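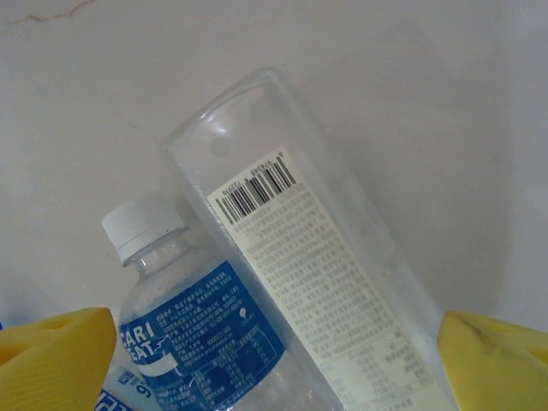
4 min read

The small print at the back

Sumathi Sastry reads labels the way other people read the news, which is to say over breakfast and with mounting irritation. She has the marmalade in one hand and her glasses in the other. "Look at that," she says, tilting the jar towards the window. "They've put the sugar in a font for ants."

For eleven years she laid out the backs of things. Soup, shampoo, cat biscuits, a very short-lived range of savoury yoghurt. The fronts went to the people in the good chairs, with their mood boards and their strong feelings about green. The backs went to Sastry, at a desk in Enham between the photocopier and a dying fig.

A front has one job: get picked up. A back has to hold the ingredients, the weight, the address, the storage advice, the barcode, a table of figures and whatever the lawyers thought of on the way home. It must do this in the space left over once marketing has asked for a short paragraph about grandmothers.

"The grandmother always won," says Sastry. "I once had a sauce where the allergens were smaller than the bit about her garden."

I had gone to see her after a trying evening with a packet of noodles. The instructions were in 5 languages, none of them willing to commit to a quantity of water. I guessed, and ate soup.

Weidong Xiao, who translates food labels from Chinese into English and sometimes back again, was sympathetic up to a point. His trouble is length. A line that sits neatly in Chinese can double its width in English, and German, he says, should be charged rent. Clients send him a box on a drawing and ask for the words to fit inside it. They seldom send a bigger box.

His longest argument was over the phrase "keep in a cool place". The client wanted to know how cool. Xiao wanted to know too. The matter went back and forth for most of April, until someone at the factory suggested "a suitable place", and everyone was so tired they agreed.

There are people who love all this. Anikó Orbán keeps 446 labels in flat drawers in her spare room at Stollmont, soaked off with warm water and patience. She prefers the backs. Fronts, she told me, are all trying to be your friend. Her favourite is from a tin of plums put up by a cannery called Tóth, and it carries, below the weight, the sentence "If dissatisfied, write to us and explain yourself."

She did write, as it happens, to say how much she liked it. There was no reply.

You might suppose the telephone would put an end to small print. Scan the little square, read the rest at your leisure. Sastry has met this idea in several meetings and is not impressed. One supplier, Galteven, moved its cooking instructions online and then moved its website. For a whole winter, anyone who scanned the lasagne was shown a page about careers.

Besides, the jar is in your hand. Your phone is in the other room, or at 3 per cent, or covered in flour. Whatever its faults, the back of a packet stays put until you've finished the contents, and then it goes in the bin with a certain dignity.

I asked Sastry what she would change. Bigger type, she said at once, and dates that can be found without turning the thing over like a burglar. Then she thought about the grandmother, and said she'd allow her one line.

The marmalade, we established with a magnifying glass, was best before last spring. She had another spoonful and passed me the toast.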